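Kirkeck Wrist: hand tracking in wardrobes and other narrow places

README for the data and the fitting code

What is in this release

The release has 172 recordings of people handling clothes hangers inside wardrobes, together with the wrist poses that we computed from them. All views are from the head of the person. We made it to test one question: how well can the pose of the wrist be kept when the hands go deep into dark furniture and the fingers are hidden most of the time?

Our earlier set, Stusach, was recorded on open tables. The method worked well there and we were perhaps too satisfied with it. When we tried the same method in a wardrobe, the wrist was lost in many places, mainly where the light was weak or where one arm was turned away from the head.

Method

Every wrist has a band with square markers on several faces, and a second marker block which hangs under the band on a short cord. The band is treated as rigid with the wrist. The hanging block is not rigid and we do not treat it so. It gives only a soft limit on the position of the wrist, and its rotation is thrown away. In the code this part is called Trasosix, and you can switch it off with the option use_pendant = false. 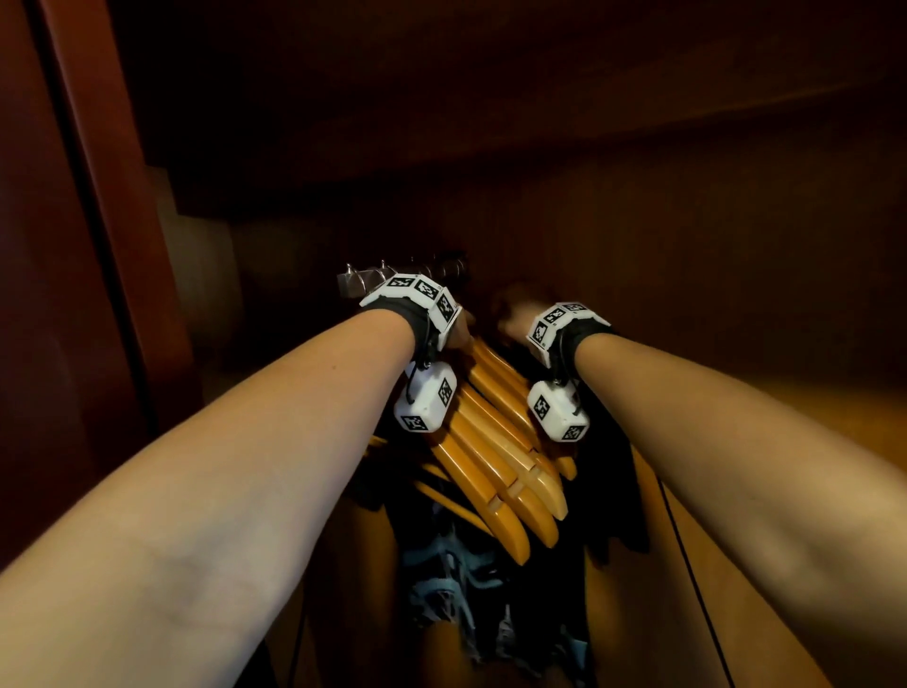
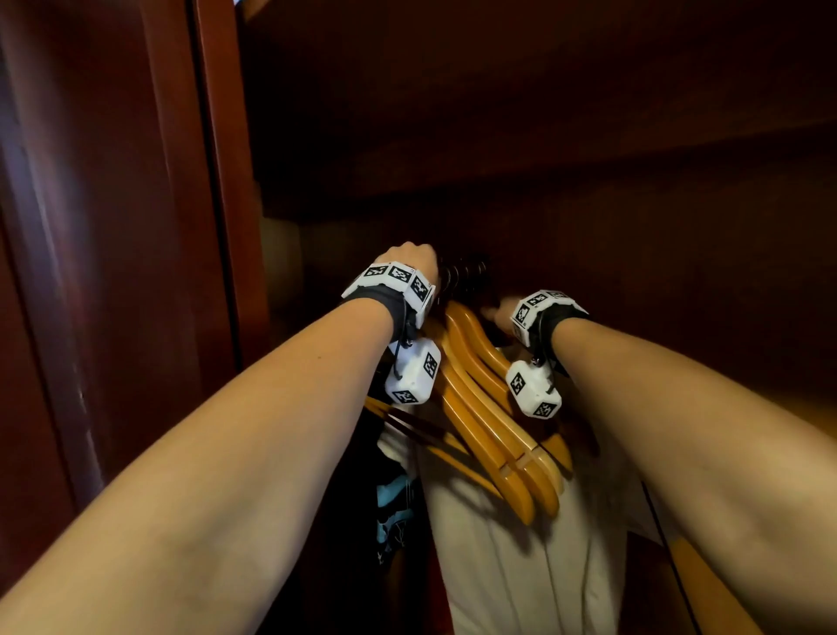 Wardrobe views with a band and a hanging block at each wrist.

The fit runs in two passes. The first pass solves each view alone and keeps only the markers whose corners are found with enough contrast. The second pass smooths over a window of 200 ms and may bring back markers that the first pass refused. If neither the band nor the block is found, the pose is written as missing. We do not fill these gaps, and we ask you not to count them as zero error when you compare methods.

Results so far

With the hanging block, fewer poses are missing than with the band alone. The gain is mostly in position. For rotation we see almost no difference, as should be expected from the way the block is used. The swing of the block is still a source of error when the hand stops suddenly, and the soft limit is then too strong. A better model of the swing was tried in March but it was slower and not more exact, so it is left out.

Files

poses/ has one text file for each recording, left wrist first
views/ has the pictures in order of time
calib/ has the camera values and the measured marker sizes
split_lecomte.txt has the division in training and test

The Lecomte split keeps each wardrobe in one part only. Please use it if you report numbers, and say whether Trasosix was on.

Known problems

Some cords are confused with dark cloth in the mask files. The masks are not used in the fit. In a few recordings the left and right labels change places for a short time after the wrists cross; these are listed in calib/notes.txt.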